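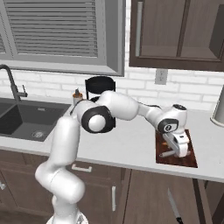
## Ticket 937: arm stops short in kitchen cell (simulation)

**Project:** Limus
**Scene:** Trirnura kitchen, single arm at the counter
**Opened:** August 19, 2023
**Status:** open, workaround in place

Reach routine for the cutting board ends early on some runs. The controller reports the target as reached, but the logged tool position is 14 mm off. No collision warning in the log.

Checked so far:

- Base position in the scene file matches the setup sheet.
- Joint limits are the defaults from June.
- Tool offset was still the one for the old Flida hand. Replaced it and reloaded the scene.

After the reload I ran the routine 40 times from the home pose. It ended early on 19 of them, so the tool offset was wrong but it isn't the whole problem.

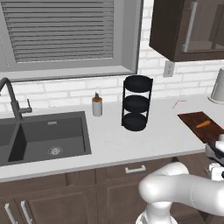
Next I compared the board pose in the scene file with the one the planner loads. They differ in rotation. The planner reads a cached copy that the Montoya export script doesn't refresh. Deleting the cache by hand before each session clears the mismatch.
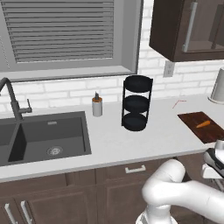 *Arm at the right end of the counter, carrot on the board.*

To do: add the cache delete to the startup script, repeat the same set of runs, and attach the new log.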